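7/22/25, kitchen rig, teleop

Second block on the dishwasher task. Gloves recalibrated first thing, left thumb was reading closed at rest again. Fixed by redoing the open-hand pose with the wrist flat on the bench. Write that into the Meredith checklist, it's still not in there.

Task as in the June sheet: mug from counter side to dishwasher rack, left hand grips, right hand stays open and out of the way unless the mug slips.
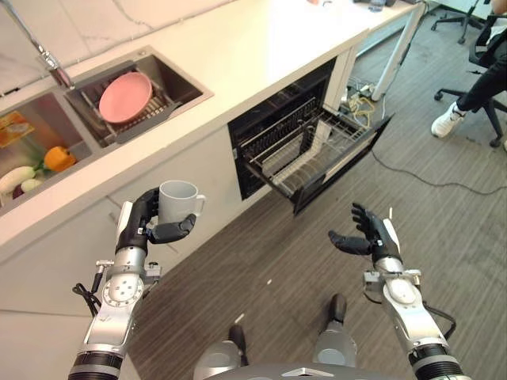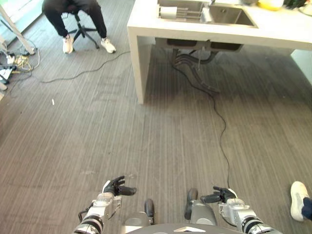 Grip notes. Left hand around the side of the mug, thumb low, is the one to keep. Handle grip looks nicer but the operator can't feel anything and squeezes till the finger motors complain. Told both operators: side grip only, handle out to the right. Anything else gets marked and dropped from the set.

Biggest time sink is still the walk-up. Arms come up too early, then you're looking at your own forearms instead of the rack. Tried keeping the hands low till the feet stop, then raise. Feels slow through the headset but the replays look much cleaner. Do it this way from now on, all operators.

Lag: spiky on the Boramer link before lunch, fine after I moved the headset to the other access point. Not sure thats the real cause. Check the log before blaming the router again.

Episodes: 1543 start of day, 1704 at close. Of the new ones I threw out the whole first run, clock on the glove stream was off by 108 ms against the head camera. Grilby didn't flag it, it only checks that timestamps go up. Needs a proper offset check at the start of each run, clap the hands once and compare. Easy.

Labels. We have 2 names for the same thing, "place_rack" and "put_rack". Settled on place_rack. Old files get renamed by script, do NOT hand edit, last time we lost the retry flags.

Retries: keep them. If the operator misses the tines and backs off and goes again, that is one episode with a retry flag, dont cut it in half. Policy trained on only the clean ones just pushes down and keeps pushing.

Right hand drifts inward when the operator gets tired. You see it in the wrist plots well before you see it in the video. Shorter turns, swap when the drift starts, even if the person says they're fine. I said I was fine.

Head angle matters more than I figured. Too far up and you get counter and no rack, too far down and it's all knees and carpet. Put tape on the neck dial at the good setting. Tape will fall off, so write the number in the config too (didn't do this yet).

Skiltodis wants the export in their format, joint order is different from ours, wrists swapped with forearm roll. Converter half done, branch is pushed, dont merge. Left arm ok, right arm has a sign flipped somewhere.

Next:
- offset check in Grilby
- rename script, dry run first
- find right arm sign
- same task with right hand gripping, mirrored start pose
- neck number into config
- spare glove batteries, both sets are flat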